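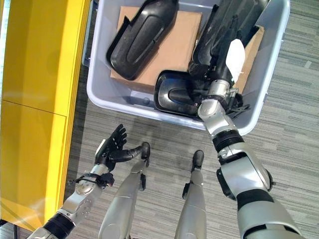
Receiving closed at Tokier at four, and the returns bench stayed open until the last bin was signed off. The bench was a misnomer. Returns had been done on the carpet of the old sales office ever since the second floor was cleared, one light gray bin at a time, with the paperwork on the windowsill.

The procedure ran to 19 steps. Step one was to read the label. Step two was to disregard the label until the contents had been checked against it. The clerk on the late shift had worked to this procedure for six years and had proposed one amendment, which was refused.

The bin from Vinedlow held black plastic parts and cardboard. The manifest listed mirror housings, left and right, with brackets, and gave the reason for return as "fit." Fit was code 2. It covered parts that were too large, parts that were too small, and parts the customer had ordered for a different vehicle.

The clerk began with the part that carried a white tag. Tagged parts came first, under step five. The number on the tag was to be copied into the log before anything was cleaned, because cleaning removed numbers.

The log would not accept it. The entry came back with a message that part 470 had been scrapped in March at the Hisis plant, along with the rest of its batch, 2,000 pieces, crushed and certified.

The clerk typed it again, more slowly, with the same result.

There was a step for this. Step 14 said that where a part did not exist in the system, it was to be set aside on clean cardboard, label side up, and the originating site was to be contacted by telephone. The clerk laid the part down as directed and called Hisis. The line rang for a long time. A recording gave the hours of operation and then the address of a building that had been sold.

Salazar, the carrier, did answer. The dispatcher confirmed one bin collected from Vinedlow, one bin delivered to Tokier, no stops. Asked for the weight, the dispatcher read it out. The clerk had written the same weight on the windowsill copy an hour before.

"Is there a problem with the shipment?"

"The shipment is correct," the clerk said.

The certificate of destruction was on file. It had a signature and a stamp, and the count agreed with the batch. The clerk read it through, then picked up the part again and ran a thumb along the ridge. The molding was clean. No cracks, no stress marks, no sign of a press.

Under condition, the form offered new, used, damaged and scrap. The clerk checked new, entered code 2 for the reason, and went back to the bin for the next one.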